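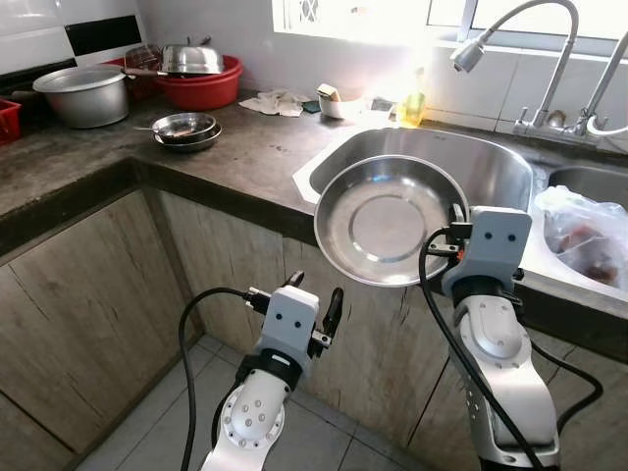 Mavis Park wrote in to say she had read three different pages on hard water, come away with three different answers, and could somebody please just tell her whether she needed a softener or not. Well, Mavis, we can try! Your letter is the reason we finally sat down and put all of this in one place, and we've added the other things people ask us most at the Pennington shop counter. If your question isn't covered, bring it in, or bring in a jar of your water and we'll talk it over.

So do I need a softener?

Maybe. If your water tests under 100 parts per million you can almost certainly leave things as they are and spend the money on something nicer. At 300, which is what we see in a lot of the older houses up the hill in Mostalholm, most people are tired of scrubbing the shower door and would be glad of one. In between, it comes down to how much the spots bother you and how old your water heater is. We have customers who have lived with quite hard water for years and like the taste of it.

What makes water hard in the first place?

Calcium and magnesium, mostly, picked up as the water moves through rock on its way to your well or to the town supply. Neither one is a problem to drink for most people. What they do is cling. They leave the white crust in the kettle, the cloudy film on glasses, and that stiff feeling in towels that no amount of fabric softener seems to cure.

How do I test my water?

A packet of paper strips will get you close enough. Run the cold tap for a minute, fill a clean glass, dip the strip and compare the color at the time printed on the packet (people tend to wait too long, and the color keeps changing). Test from a tap that doesn't already go through a filter. If you have a well, test once in spring and again in late summer, as the two can be surprisingly far apart.

My dishes come out with white spots. Is the dishwasher broken?

Probably not! Try this before you call anybody. Put one spotty glass in a bowl of plain white vinegar for 30 minutes and rinse it. If the spots come off, they're mineral deposits, and a rinse aid and a slightly smaller dose of detergent may be all you need. If the glass still looks foggy, it may be etched, and I'm sorry to say etching is there for good. Softened water with too much detergent is a common cause of that one, so do cut back on the soap after a softener goes in.

How do I get scale off the faucet?

Soak a rag in vinegar, wrap it around the spout, hold it on with a rubber band and go have your coffee. Wipe, rinse well, and repeat if it's stubborn. Please keep vinegar away from marble, limestone and bare concrete, and check the maker's advice first if your faucet has a colored or plated finish. Never mix it with bleach.

How much salt will I go through?

It depends on your hardness and how many people are at home, so I hate to give a number. Look in the tank once a month and keep it at least a third full. Sunita Tiwari on our service desk likes to write the month on a strip of masking tape at each refill, and after half a year you'll know your own pattern better than we could guess it.

Which unit do you sell?

We carry two. The Istument is the smaller, and suits a couple or a small family at $600 before fitting. The Penine is $1000, holds more salt and is easier to live with if you have teenagers and long showers. We're happy fitting either, and happy to repair one you bought somewhere else.

Can I water my plants with softened water?

I wouldn't make a habit of it. The sodium builds up in the soil, and houseplants in pots feel it first. Most outdoor spigots are plumbed ahead of the softener anyway, so fill your can out there. If you aren't sure about yours, test the spigot with one of those same strips, and if it reads the same as your untreated water you're all set.

When are you open?

From 8:30 in the morning until 5, and until noon on the days before holidays. We close for two weeks in December, though the service phone is still answered for leaks.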